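Salad bun layout, Worcombe lunch kitchen
Gallery by Eluned Rosser

39 shares
2 comments

The Worcombe lunch kitchen sends out filled buns to two sites, Patlow and Kilton, and the page for November is about the salad bun. It is the plainest thing on the list and the one we get asked about most, usually by people who want to set up a similar table of their own.

The filling is lettuce and tomato, with red cabbage for those who want it. Sauces go in separate pots and are added by whoever is eating. Myrtle Okafor wrote the original sheet for the bun and it has been changed twice. The first change took out the cucumber, which made the base soft by the time the Kilton order was opened. The second moved the tomato so that it sits on the lettuce and is kept off the bread.

A busy order is 18 trays. In the whole of last month the kitchen sent out 294 salad buns, and most of those went to Patlow, where the lunch break is short and people want something they can hold in one hand.

The layout is in three columns. The tray goes in the middle, running away from the person standing at the table, with a clear holder on each side of it. Leaves are kept at the far end of the tray and the near end is left free for building. Bread and sliced tomato can be stood on edge in the holders, so a slice can be taken without lifting the one next to it. 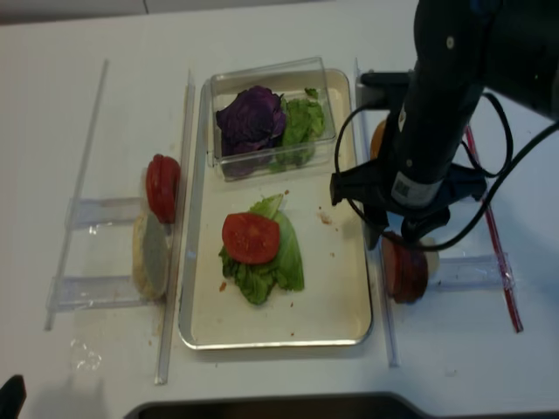

Lettuce and tomato in the tray, with the cabbage and the rest of the lettuce in the clear container.

The leaf in the tray is a large one, and that is the size to look for. A leaf that spreads past the tomato on all sides holds the slice in place when the bun is picked up. Small leaves from the heart of the lettuce go back in the container and are used in pairs, or they go in the side salads.

One round slice of tomato goes on each leaf. We cut them across, so that they come out round, and put the end pieces aside for soup. Shoshana Calloway tried two thin slices in place of one thicker one and found that the top slice slid out at the first bite. The sheet says one.

The red cabbage shares the container with the lettuce, cabbage on the left and lettuce on the right. It used to have a tub of its own, but two tubs took up too much of the tray. The colour doesn't spread to the lettuce so long as both have been drained and patted with a cloth before they go in. If the cabbage has been shredded it does stain, so it is kept in larger pieces until it is needed.

The bun halves are stored on edge for the same reason as the tomato. Laid flat on a board, they dry out on the cut side if they are left for long, and the bottom ones get pressed. Standing up they keep their shape – the top half in particular, which dents easily. We have used the Caruso round bun since the spring. It is a little smaller than the one we had before and suits the tomatoes better.

Crumbs collect in the tray as the work goes on. They are brushed out between orders and the tray is washed at the end. The white table top is wiped at the same time. The holders come off the table for washing, and it is worth drying them with a soft cloth, as clear plastic shows every watermark.

For anyone copying the layout, Rosângela Holanda has put the order of work on a card:

Leaf down first, ruffled edge outwards.
Tomato on the leaf, near the middle.
Cabbage on the tomato if it has been asked for.
Lift the leaf with everything on it and set it on the bottom half of the bun.
Top half on. Wrap straight away.

Lifting the leaf takes a bit of practice. Go in from underneath at the thick end of the rib and support the other end before it leaves the tray. If the tomato moves, put the leaf back down and centre it again.

The card and Myrtle's sheet are both pinned up by the door at Worcombe. Copies can be had from the Patlow office on request, and the Kilton one is on the shelf over the sink.

2 comments

Shoshana Castellanos
Do you salt the tomato before it goes on, or leave that to the person eating?

Eluned Rosser
We leave it – salt draws the water out and the bun goes soft. There are sachets in the box with the sauce pots.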